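The Robot Takes the Straight Bit

Mirnitz has bought two delivery robots to carry the internal post, and we are told the portering team will be "freed up" as a result. I have been a porter here long enough to want that phrase explained before I clap.

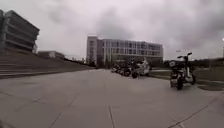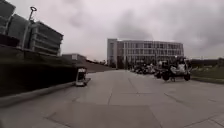 The paved approach at Mirnitz, looking towards the main building

Neelam Chaudhary
Porter, Mirnitz site services, and staff representative for the outdoor team

Start with the ground, as the salesman from Ahonen did. He stood on the slabs in his good shoes and said it was a dream route. Wide, flat, a building at the end you can't miss. From the gate store to the main doors is 293 metres by the measuring wheel, and his machine, the Jasta, can do it all day without a tea break. I believe him. I could do it with my eyes shut, pushing a trolley with one wheel that pulls left.

My trouble is that the straight bit was never the job. If you time a porter's round with a stopwatch, most of the minutes go on walking, so walking looks like what we are paid for. Then somebody buys a thing that walks. What's left over is the lift that won't take a full cage, the office that moved upstairs and told no one in the post room, the box marked fragile that already rattles, and the lab that must have its delivery before nine or the whole morning goes wrong. All of that still belongs to us. We just don't get the walk in between any more.

I didn't expect to miss the walk. On a bad day in December it is a miserable stretch, with the wind coming straight over the grass at you. But it was also the part of the shift when your back straightened out and you could think. Zdislava Šimek, who has done the early round for years, used to sort the next floor's drops in her head on the way across. Now she stands in the lobby and unloads what the Jasta brings, then turns round and the other one is waiting with its lid flashing. She went home with a sore shoulder for most of the first month. The report to management that month said manual handling had been reduced.

I asked to see where that came from. The figure given was 1,227 completed trips, each of them counted as a trip a person didn't have to make. Fine. Nobody had counted lifts. Under the old way a cage was loaded once at the gate and emptied floor by floor. The robot has a smaller box, so the same post is put in and taken out more times, by the same two pairs of hands, at a pace set by the machine. Of those trips, 884 had someone meeting them at the lobby doors, and the person was always one of us. A trip with a porter at each end of it is a funny sort of saving.

People in the offices tell me I'm being sour, and that they like the robots. I can see why. They are quiet, they stop when you step in front of them, and they don't ask you to sign for anything. Somebody in accounts has knitted one a scarf. But the offices don't see the morning when a vehicle has been left a bit further out from the kerb than usual and the Jasta sits there working out what to do about it. A porter steps round. The robot sends a message to a phone, and the phone is in my pocket, and I'm on the third floor with a water cooler. So I go down. This gets written up as "remote assistance", and it isn't in anyone's job description, least of all mine.

There is also what a person notices on the way across. We used to report the loose slab and the lamp that had gone out. We gave directions to visitors who had come in by the wrong gate and were too embarrassed to go back. Once I walked a woman to her interview because she had stopped dead halfway over and I thought she might turn round and leave. None of this was ever on a worksheet, so none of it can show up as lost. The Jasta has cameras, and I'm told it could report a loose slab too if we took the dearer plan from Naneteo, who run the software. We didn't take the dearer plan.

I am not asking for them to be sent back. My knees would vote against me. On heavy paper days a machine that does the long haul could be a good thing, if we decided when it went and how much it carried. That's the part I keep putting to site services. Let the early round call the robot when the lobby is clear, and let it wait when it isn't. Count the lifts as well as the trips. If answering the phone is work, put it in the grade and pay it. And when the trial is reviewed, have a porter in the room who is allowed to speak before the slides are finished.

The reply so far is that the call button is technically possible and will be looked at in the next phase. I've asked when the next phase is. Meanwhile one vacancy on the outdoor team has been "held", and the rota for after the holidays has a gap in it where a name used to be.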